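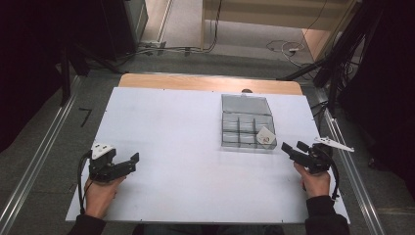

A clear six-compartment box with its lid open, on a white board.

The bead swap is back, and so is my button problem

Hello from Moltwood, where it is July 2023 and my sewing room is the warmest room in the house. I've moved most of my mending out to the porch, which means my thread is on the porch, my good scissors are in the kitchen, and my reading glasses could be in either one. If you've written to me in the past few weeks and haven't heard back, please try again! I'm slow but I do answer.

So, buttons. My aunt left me a cookie tin of them years ago and I've been adding to it ever since, mostly by snipping them off shirts that were past saving. In January I finally tipped the whole lot onto a bedsheet and counted them for this newsletter, as I'd promised I would. There were 579. Yetunde Afolabi guessed 600 and wins the packet of needles (Yetunde, I still need your new address).

I started by sorting them by color, and I'm here to tell you it was a mistake. It looks lovely for a day. Then you need four shirt buttons the same size and you're picking through every white, cream and ivory thing you own, holding them up to the window. Sorting by size has been so much better. I go by the width of the button and keep the two-hole and four-hole ones apart, and anything with a shank goes in its own jar where it can be as lumpy as it likes.

Matched sets I string together on a bit of thread with a loose knot. Sirkka Honkanen taught me that one, and she also adds a scrap of paper saying what garment they came off. I thought that was fussy until I spent an evening trying to remember whether a string of brown ones belonged to my green coat. They did not. The green coat is still missing its third button down, and if anyone has a dull brown one, four holes, a bit under an inch across, I would trade you something nice for it.

A few of you asked about old buttons and washing. I use lukewarm water and a drop of dish soap for the plain plastic ones, then lay them out on a towel overnight. Anything with metal or fabric on it gets a dry toothbrush and nothing else. I ruined a very pretty set of covered buttons by soaking them, and I still think about it.

Now for the swap! We're doing beads and buttons together this time, at the Berge hall, in the small room past the coat hooks. Last time we had roughly 20 people and ran out of chairs, so bring a folding one if you have it. There's no charge. Bring what you want to be rid of, in bags or jars or whatever you've got, and put your name on the container if you want it back. Joar Sandberg is bringing glass beads again, and I'll be honest, I plan to be standing next to his table when the doors open.

Britt-Marie Midtbø will be doing zipper repairs in the corner, the kind where the slider has gone loose and the teeth pop open behind it. She asks that you bring the whole garment and that it be clean. She doesn't do tents.

Next time I want to write about darning elbows, so send me your worst ones. Photos are fine, and so is the sweater itself if you're nearby and would like it back mended.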